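Broltis Annotated Reader, Victorian novels set: quick review

Posted 2023-01-21

Got this in August, used it most weeks since. Typing this on a lunch break so forgive the mess.

What it is. Boxed set of 3 paperbacks, a classic novel in each, notes down the outer margin, plus a thin study guide. Sold to book clubs mostly. I bought it for myself, no club, just wanted to finally get through the long ones with some help.

The notes

Best part by far. Short, plain, on the same page as the line they explain. No flipping to the back. Church stuff gets handled really well, who is a curate, who is a rector, why anyone at the dinner table cares. I grew up with none of that and always skated past it. Also good on money. Less good on clothes and carriages, a few notes just swap one old word for another old word.

Couple of spoilers. One margin note gives away a death 113 pages early. Inexcusable in a set for first time readers. If you're touchy about that, cover the margin with an index card, which I ended up doing for most of the second book.

Paper and binding

Thin but not bible thin. Pencil fine, gel pen bleeds. Longest volume runs past 600 pages and the spine creased by the first weekend. Hasnt dropped a page yet. The Rotent edition I had before fell apart in the middle, so this is a step up. Type is small. Bigger than Rotent's, still small. Margins are full of notes so there's nowhere to write your own, bring a notebook.

The study guide

Skip it. Questions like "how did this chapter make you feel" over and over. Timeline at the back is useful, I tore it out and use it as a bookmark.
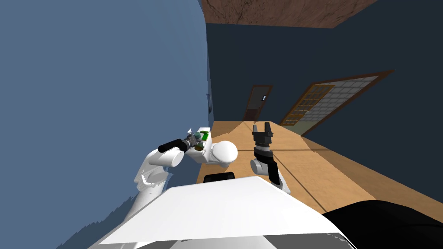
The audio companion

Code inside the lid, works through the Pleltasano app. Took me 3 tries to get the code accepted, zero and letter O look identical in that font. Once in, it's short talks, one per section of each novel. Speaker is calm, knows the subject, doesn't show off. The one on sermons in fiction I played twice. Sound is uneven though, some talks much quieter then others, kept grabbing the volume in the car. No download on the basic plan either.

Compared to Antoniadis

The Antoniadis set has nicer covers and proper essays by way of introduction. Also heavier, and the notes are all at the back. If you want it to look good on a shelf get that one. For reading on a bus, Broltis.

Verdict

Four out of five. Would be higher without the spoilers. Wait for a sale if you can, the box was dented on arrival and I wouldn't pay full price for it as a gift.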